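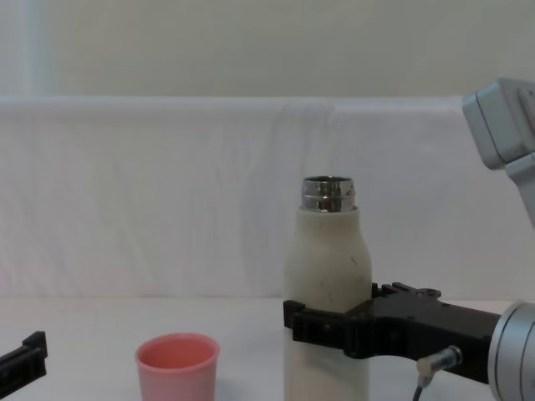
According to Lilibeth Catacutan, in a written reply to our first draft, a machine that pours a drink on a bare table has not yet done a household chore, and the test should include fetching the cup, wiping up and putting things back. We accept part of this. Section 4 deals with the table task alone, and the wider round of kitchen work is left to Section 5.

Figure 3. Table task with two arms. The right gripper holds the bottle by its body; the pink cup stands on the table.

4.2 Pouring and handling

The task has two stages. The arm must take hold of the bottle and keep it upright, then tilt it over the cup and set it down again. We ran 405 trials at the Hokby site with one set of controls. A trial was stopped if the bottle slipped in the grip or the cup moved out of reach.

Most of the failed trials went wrong at the tilt. Taking hold of the bottle gave little trouble once the grip height was fixed, but small errors in height made the bottle turn between the fingers when its weight shifted. Lowering the grip helped with a full bottle and made matters worse with a nearly empty one – we have no single setting that suits both.

Rodel Tagle repeated 8 of the failed trials by hand, using the same bottle and cup, and spilled nothing. A person corrects the angle while pouring. Our controller plans the whole movement beforehand, and we would not yet leave it to serve drinks in a home.

Contact: Samonte project office, Hokby | © Samonte project | Back to top
Last updated: 6 June 2025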